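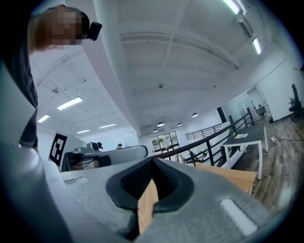

Figure 4.1 Open-plan office with a white ceiling. Recessed panels and tube lights are used in the same room.

Chapter 4
Ceilings and General Lighting in Open-Plan Offices

4.1 Scope

The ceiling is the largest unbroken surface in most open-plan offices. Walls are interrupted by doors and storage, and the floor is covered by furniture, but the ceiling stays in view from nearly every seat. Its color and its fittings therefore set the base condition for all lighting calculations in this chapter.

Two families of luminaire are treated. Recessed panels sit within the ceiling surface and spread light downward over a wide area; the common square module measures 600 mm on a side. Linear fixtures hold one or more tubes and give a longer, narrower source. Both may serve a single floor, as in Figure 4.1, where beams and ducts also cross the ceiling. Such elements must be entered on the reflected ceiling plan before any luminaire is placed.

Small round fittings – detectors, speakers, sensors – are covered in Section 4.5.

The worked problems use the Ersoy floor plan prepared by Melahat Coşkun, with a net area of 1043 square meters. Students should have the reflectance tables from Chapter 3 at hand.

Key terms: luminaire, reflectance, reflected ceiling plan, spacing ratio, glare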